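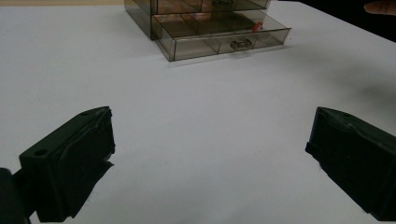

The Jodgate is a hand-held gripper you build yourself, and it's the most useful thing to come off my bench in the shared workshop at Paldale. You squeeze the handle, two fingers close, and an encoder in the grip logs how far they've moved so you can play the same motion back on a robot arm later. The fingers are chunky dark green blocks that angle in toward each other, and they open wide enough that you can come at something awkward, like the little moulded pull on a smoky plastic drawer organizer, without lining everything up perfectly first. Drawers are my favourite test by a mile. You have to pinch, pull straight and let go cleanly, and if anything in the linkage is sloppy you'll feel it right away!

By Alistair Cruickshank
Wednesday, May 12, 2021
2 min read

What you get

The kit has all the printed parts, the linkage rods, the encoder, a bag of screws and a strip of grip padding long enough to do both fingers twice. (You'll want the second go. My first layer went on crooked and I pulled it straight back off.) The price is $185, and shipping is extra outside the province. The print files come with it, so if you snap a finger you can run off another one overnight.

Padding

The padding wraps the inner face of each finger and it does not have to look pretty. Mine is a bit lumpy along the edges and it grips beautifully. I tried a hard, smooth face back in March and it skated off every small handle I own. The soft stuff gives a little, finds the edge of the handle and hangs on. Trim it close at the tip though, or it'll fold over when you go after something small at the back of a compartment.

Fingers

They bolt on from the top, so swapping a pair takes a minute with a hex key. Don't crank the screws down. Snug is plenty, and the plastic around the hole will crack if you lean on it. There's a smaller hole near each tip that I left in the design for add-ons. So far I've used it for a thin hook, and Shagufta Sial has a pair of narrow tips on hers that I'm pretty jealous of.

Linkage

This is the version 2 linkage, and it's so much nicer than the first. Severin Imhof redrew it with longer rods, and both fingers now meet in the middle every time. The old one had the left side arriving early, which made fine pulls a real pain. Put a dab of dry lube on the pivots every 200 squeezes or so and it stays silky.

Logging

Plug it in by USB and it writes a plain text file, one line per reading. No account, no app. Open it in a spreadsheet if you like, or feed it to whatever your arm runs on. My longest session so far came out at 716 drawer pulls, and the zero point hadn't drifted at all, which made my whole week.

Still on my list: a lighter trigger spring, and a handle for smaller hands.

Comments

Johanna Camenzind
Does the old finger set fit the new linkage? I have a spare pair in blue.

Alistair Cruickshank
Yes! Same bolt pattern. You might need a washer on the left one.

Beat Mayrhofer
Built mine over two evenings. The cable exit is tight, so file it out before you close up the handle.

Shagufta Sial
Happy to share the narrow tip files, Alistair. Print them on their side or they split along the layers.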